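Fletel Opens Entries for Erkelum Short Fiction Prize

The Fletel Foundation is now accepting entries for the Erkelum Short Fiction Prize, an international award for unpublished stories. Last year the prize received 1,624 entries from writers in 63 countries. Entry is open to writers at any stage of their careers — including those who have never been published. 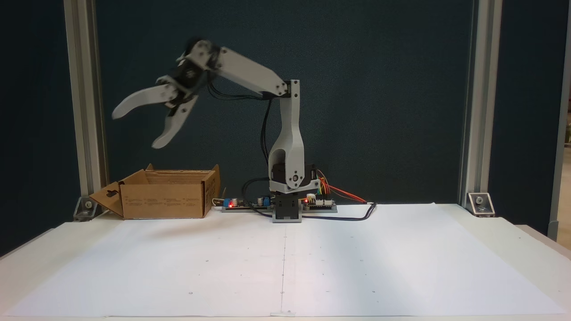

How to Enter

Stories may be up to 12 pages long and must be submitted in English through the Fletel website. Translations are welcome with the written consent of the original author. Entries close at midnight on the last day of August.

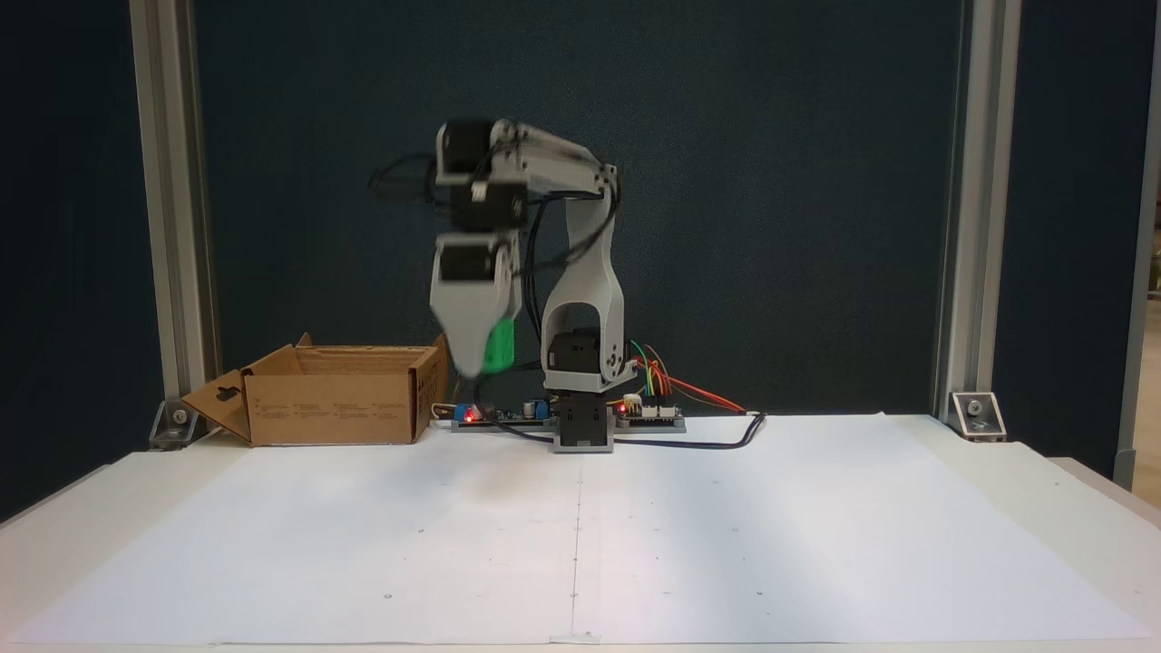 The judges will read all entries without the names of their authors and will select 50 stories for the longlist. Writers may choose any subject and any setting. A story may cover a lifetime or stay with one small moment, such as a gray robot arm holding a bright green object just above a tabletop beside an open cardboard box. Entries will be judged on the strength of the writing alone.

Awards and Publication

The winning story will appear in the Thambiah Review, and its author will receive a month-long residency at Purnov House. All longlisted stories will be collected in a print anthology — the first in the history of the prize.

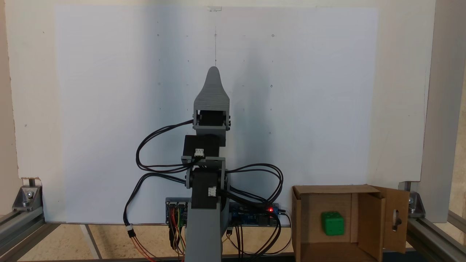

Robot arm with gray 3D-printed parts and black servo motors.

Full rules and the entry form are available on the Fletel website. Press inquiries may be sent to the Fletel media office.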